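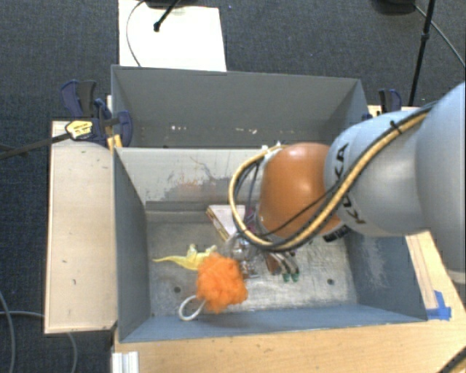 How often should I start a car that mostly sits in the shed?

It's a 30-year-old wagon with a carburettor, inherited from an uncle, and it gets driven when the mood strikes. The mood last struck in April. I've been idling it in the driveway for a few minutes each fortnight and feeling very responsible about it.

Nataša Papadopoulos
Stop idling it. A few minutes never gets the oil hot enough to drive the moisture out, so you're topping up the sump with water and the muffler with rust. Take it for a proper half-hour run once a month, or leave it alone with a battery maintainer on. Pump the tyres up a bit if it's staying put, and fill the tank before you park it. If the fuel is older than 3 months I'd expect some sulking.

Lui
I start mine every morning. Never had a problem except the 2 batteries.

pilau13
What Nataša said. Also stuff a rag in the tailpipe or the mice will move in. Tie something bright to the steering wheel so you remember the rag. I've got a neighbour who'll tell you all about the time I didn't.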